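Tarigan Home, Astville
Kitchen and Table > Table Linens > Printed Tablecloths

Banent Tablecloth, Pink Branch
Maker: Lukico
Item 279
Shape: rectangle
Seats: 4
In stock

Lukico calls this print "a garden in bloom for every meal." We have had it in the shop since June and we would call it a pink tablecloth with branches on it. The branches run from blue to purple, there are orange sprigs that could be coral or could be flowers depending on where you look, and behind all of it the pink has paler patches. It is a lot of pattern. If you have plain walls and plain plates you may like that. If your kitchen already has a patterned floor, think it over before you order.

The catalog sheet shows the cloth with a vase on it and nothing else. Very few tables look like that after lunch.

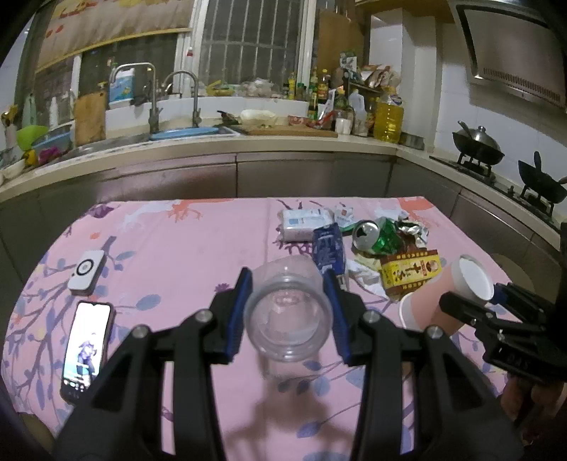

Banent in Pink Branch on a kitchen table, with phone, cups and packaging.

What the maker says, and what we think

"Hides everyday mess." Partly. Crumbs and small marks get lost in a print this busy, and that has its own downside, as you can miss something sticky until your sleeve finds it. Larger things do not get lost at all. A wrapper is a wrapper on any cloth.

"Goes with any decor." We don't believe this about any tablecloth and we don't believe it here. The pink is the main color and it stays the main color however many purple branches are laid over it. Against beige and gray-brown it looks fine to us. We would not put it in a red kitchen.

"Stays put." The sheet gives no test and mentions no backing. We sell it as an ordinary cloth that sits on the table by its own weight. If you want it held down, buy clips. We stock two kinds and the cheaper ones do the job.

"Stain resistant." Lukico prints this on the sleeve and doesn't say which stains. We asked and got the same sentence back. Treat spills as you would on any other cloth, which means quickly.

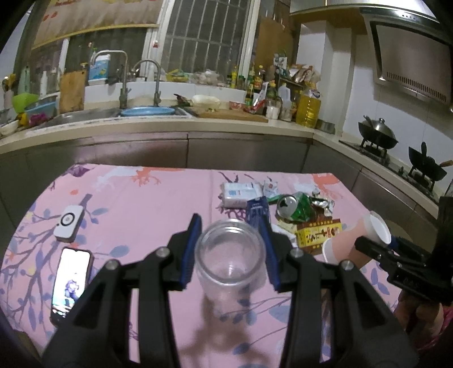

Banent with a clear glass jar, kitchen counter and sink behind.

Size and fit

The Banent comes in one size, sold as a four-seater. Please measure the table first. More of these come back for fit than for anything else, and the usual reason is that the buyer went by the number of chairs. Four chairs can go around tables of very different lengths. The exact measurements are on the label of each cloth, and the shop will read them to you over the phone if you ask for item 279.

Allow for some drop on every side. A cloth that stops right at the edge looks like a mistake, and one that reaches your lap gets pulled when you stand up. If you are between sizes, this is the wrong cloth for you, and we would sooner say so now than handle the return.

The print

Pattern placement matters more on this one than on most of our printed cloths, and the sleeve says nothing about it. Folded in the packet you see a corner with some leaves and assume the rest is the same.

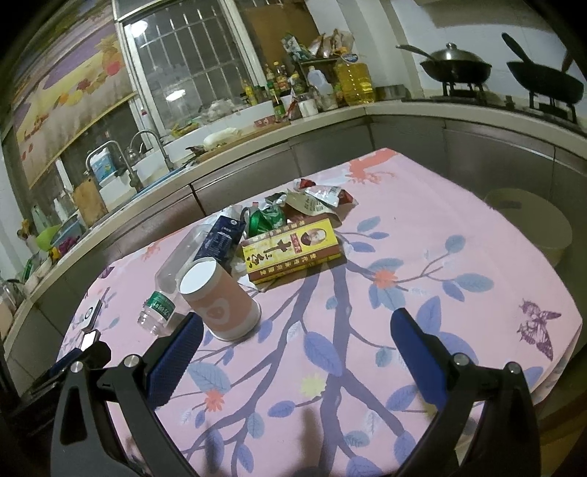
Ask yourself which way your table gets looked at. A small all-over print is the same from every chair, and you can throw it on in the dark. The Banent has a thick gray-purple trunk running through the middle with branches going off both ways, so it will look deliberate when the trunk sits where you want it and a bit careless when it doesn't. The trunk is the part we would line up first. Even with a yellow carton, a crushed green can and an upturned paper cup at the back of the table, it is still the first thing our eye goes to. That may be a point in its favor, or a reason to pick the small check two pages on.

Color on screen

Pinks are hard to judge from a web page. Your monitor will show one pink, your phone another, and the cloth in daylight a third. We don't adjust our pictures to match, and we don't take "it was pinker than I thought" as a fault. You can still send it back under the normal terms below. 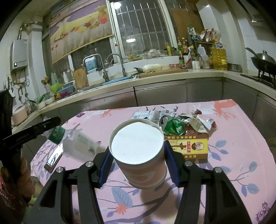
Matching tableware is where people tend to overspend. Lukico would like you to buy the plates and napkins in the same range, and we don't stock them. Pink on pink is flatter than it sounds: the pale salmon paper cup is close enough to the cloth that its white swirl does most of the work of making it show up. The blue-gray leaves and the coral flower give you better colors to pick from. There is a large veined leaf in the print that we would happily match a jug to. Plain white is fine too, and you probably own it already.

Care

Follow the label sewn on the cloth you receive. It overrides anything printed on the sleeve, and the two have disagreed before with this maker. Shake the cloth out before washing. Wash it by itself the first time, whatever the sleeve says about color.

Do not set pans straight from the stove on it. We have no heat rating from Lukico, and without one we assume there isn't any.

Returns

10 days from delivery, unused and folded in its sleeve. Return postage is yours unless the cloth is faulty or we sent the wrong one. A printed cloth that has been on a table is a used cloth, so measure first and hold it up to the light of your own kitchen while it is still folded.

Would we buy it?

At full price, only if the print appealed right away. It does the job of a tablecloth. The claims on the sleeve add nothing to that, and you should not pay extra for them.

Tableware, crockery and packaged goods not included.

See also: Small Check Tablecloth, Plain Runner, Table Clips (steel), Table Clips (plastic)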